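The great denim sort-out, part one

So I finally did it. After weeks of the wardrobe door refusing to shut (I'd been wedging it with a slipper) I gave up a whole Saturday to sorting out my clothes, and I only got as far as the denim. I know. I had grand plans. I was going to do the jumpers and the scarves and that awful drawer with the tights in it, and instead I sat on the edge of the bed for most of the morning holding up trousers and saying "hmm" to the cat.

It was Catríona Dolan who set me off. She came round for coffee in February and mentioned she'd cleared out everything she hadn't worn in a year, and hadn't missed any of it, and she looked so pleased with herself that I went straight upstairs after she'd gone and opened the wardrobe. Then I shut it again and made some toast. But the idea stuck!

My method, if you can call it that, is to make the bed properly, pull everything flat and use it as a table. I've tried doing this on the floor and my knees won't have it. I also like having a clean sheet underneath, so I can see what I'm doing and nothing picks up fluff. The leafy sheet went on for the occasion, the cream one with the green sprigs, which I bought in the Rullow sale and love far more than a grown woman should love a sheet.

Then it all comes out. Every single bit of denim in the house, including the things in the ironing basket and the skirt that had been on the back of the bathroom door since before Christmas. Seventeen pieces. SEVENTEEN. I don't even wear denim to work! I had four pairs of the same dark jeans, because I once found a pair that fitted and panicked.

The darks were easy. One pair had gone at the inner thigh and was past saving, two went in the keep pile and the last went to my niece, who is taller than me now and will wear them as ankle-grazers. The light blue things took much longer. They're the ones I'm soft about, the summery ones with all the stitching and the odd bit of trim, and I kept picking them up and putting them down again and deciding nothing. 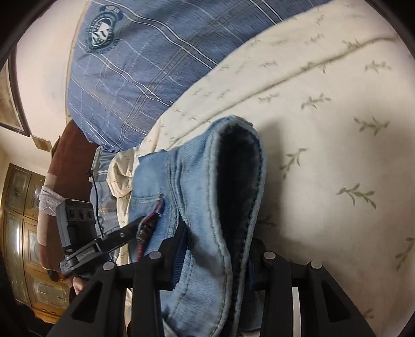 What I did about the hems

I can't leave a hem alone. Once I'd got everything on the bed I started checking them one by one, running a finger round the inside, and of course that turned a sorting job into a mending job. Denim hems are thick old things, and when the thread goes it tends to go in one spot and then unravel while you're out somewhere nice.

Jonalyn Sarmiento does alterations from her front room near us and she's taught me most of what I know. Her advice is to turn the thing half inside out, have a proper look at the stitching in daylight, and give it a gentle tug all the way round before you decide it's fine. She also says to buy decent needles, so I did, a packet of the Murín jeans ones from the market, and they've been brilliant. I used to snap an ordinary needle every time I got to a side seam and then swear and blame the machine.

Three things needed mending in the end, and I did two of them that afternoon with the radio on. The third is still over the back of the chair. It's looking at me as I type.

Folding (I have opinions)

I used to stack jeans flat in a tower and the pair I wanted was always at the bottom. Now I fold them in half lengthways, then in thirds, and stand them up in a box like records. The boxes are from Vadenton, the plain canvas sort with a handle at each end, and they slide in under the hanging rail with room to spare. Anything with trim or fancy stitching gets folded with the pretty bit on the outside, partly to stop it getting squashed and mostly so I remember I own it.

Jackets stay on hangers. I did try folding a denim jacket once and it was like trying to fold a dog.

Where we've ended up

Nine to keep, five for the charity shop, one in the rag bag, one for my niece and one undecided, which has gone in the spare room until I can be sensible. The wardrobe door shuts! I've opened and closed it a few times just for the pleasure of it.

Jumpers next, once I've bought some more of those cedar balls. If anyone has a good way of getting bobbles off wool without making a hole (I have made a hole), please leave it in the comments.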